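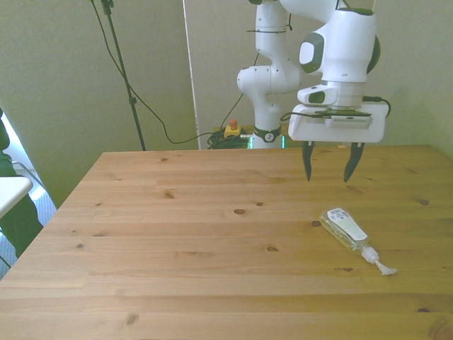 Washing dog bedding at home goes better if you deal with the hair before anything gets wet. Take the bed or blanket outside, shake it hard, and go over it with a rubber glove or a stiff brush. Then lay it out and check the seams, the zipper and the piping, where hair packs down and stays. Any flat surface at waist height will do for this. A light pine table like the one in the photo is a good choice, as dark hair shows up on the pale wood and you can see what you have missed. Wipe the table afterward with a damp cloth, going with the grain.

**Covers**

Unzip the cover, pull out the filling, then zip it closed again and turn it inside out. Wash it alone. Shelter dogs that have just come into a home often shed heavily for the first few weeks, and a full load will only move the hair from one item to the next.

- Rinse on cold first. Hot water sets urine and blood.
- Use half the detergent you would use for clothes.
- Skip fabric softener. It coats fleece and makes it hold hair.
- Run a second rinse if the dog has itchy skin.

**Urine smell**

Mix 500 ml of white vinegar with 1000 ml of cold water in a bucket and soak the cover for an hour before washing. Never add bleach to this. If the smell is still there when the cover is dry, use an enzyme cleaner and leave it on for as long as the label says. I have used the Lubis one and a store brand and could not tell them apart.

**Foam and loose filling**

Foam should not go in the machine. Press cold water through it in the bathtub, squeeze without twisting, and stand it on edge to dry. A thick slab can take two days, longer in October when the heat isn't on yet. Loose filling can be washed inside a tied pillowcase – double knot it, or you will be picking fluff out of the drum filter for a week.

**Puppy blankets**

For a nursing mother and litter, keep at least three sets going: one down, one in the wash, one dry. Old flat towels are easier than anything with loops, which catch tiny claws. Cut off loose threads and tags. Fleece throws from Pallell have held up well here, though the edges curl after a while. Check blankets before they go in the hamper – a newborn puppy can be hidden in a fold.

**Drying**

Tumble on low and clean the lint screen halfway through as well as at the end. A line outdoors is better for covers with a rubber backing, as the dryer cracks it. Do not give anything back to the dog until the middle is dry, including the thick part of the seams.

**After the wash**

Run the empty machine on a rinse, then wipe the door gasket with a paper towel. Most of the leftover hair ends up there.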